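**From:** Archana Dixit
**To:** Grirndale Shared Buildings list
**Date:** January 25, 2024
**Subject:** Re: Booking rules for the upper rooms at Grirndale

Dear members,

Thank you to those who replied to the draft booking rules. I have quoted Mr Kohlhase's message in full, as it raises the points most often put to the office.

> Detlef Kohlhase wrote:
>
> The draft says that a room may be held for up to four hours in one booking. Our group meets for a full day twice a year and would have to make two bookings, with the risk that another group takes the second half. Could a full-day booking be allowed where notice is given?
>
> I would also ask for a clear statement on the hire charge. The notice on the door of the Sengar Room still gives the old rate, and the form on the website gives none at all.
>
> Lastly, may items be left on the tables overnight if the same group has the room the next morning?

On the first point, we agree. Full-day bookings will be accepted for the Sengar Room and the Piren Room, provided that the request reaches the office at least 70 days before the date. Requests made later than this will be dealt with as ordinary bookings of up to four hours.

On the second, the old notice will be taken down before the end of the month. The charge will be set out on the booking form itself, so that members need only look in one place. Groups which have already paid for dates in the spring will not be asked for more.

As to the third, items may stay on the tables overnight only where the office has agreed to this in writing. Small things, such as the green ring and the orange piece shown on the wooden table below, should otherwise be put away in a cupboard or taken home.
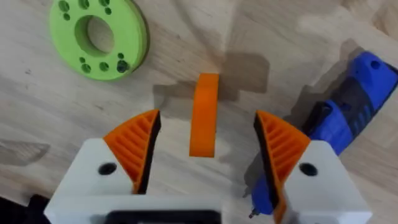

## Keys and closing up

Keys are to be collected from the front office and signed for by the person named on the booking. They may not be passed from one group to the next. A lost key must be reported the same day – the office can be reached on extension 714 – and the cost of a new one will be charged to the group.

The last group to leave should close the windows, turn off the lights on both landings and check that the side door on Dretard Lane is locked.

Further comments on the draft may be sent to this list or to me directly. The final rules will be sent to all members once these have been read.

Yours faithfully,

Archana Dixit
Bookings Office, Grirndale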